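3.2 Heaps as a stage of the household wash

What struck us most in the Proltcombe homes was how much thinking goes on in a heap of clothes. We had expected sorting to happen at the hamper or at the machine. Instead, much of it happened in between, on whatever surface was free, and the 148 households that kept a laundry diary for us wrote about this stage with real feeling! Across 3,886 diary entries, people described pulling out the heavy things first, then the pale ones — a habit Kragh saw in his earlier interviews in Londar and called "thinning the pile."

Heavy dark pieces matter here because they hide what is under and behind them. Figure 2 gives a good sense of this, with one large charcoal garment taking up the middle of the heap and the lighter cloth bunched beside and beyond it.
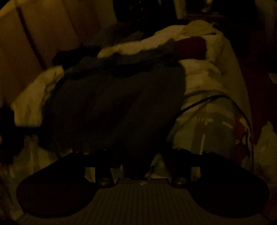

Figure 2. Mixed heap: dark charcoal garment, rumpled cream fabric and a patch of dark red.

Small bright or deep-colored items among pale folds were the ones our diarists most often reported missing, a delightful match with the color-run stories in Section 3.1.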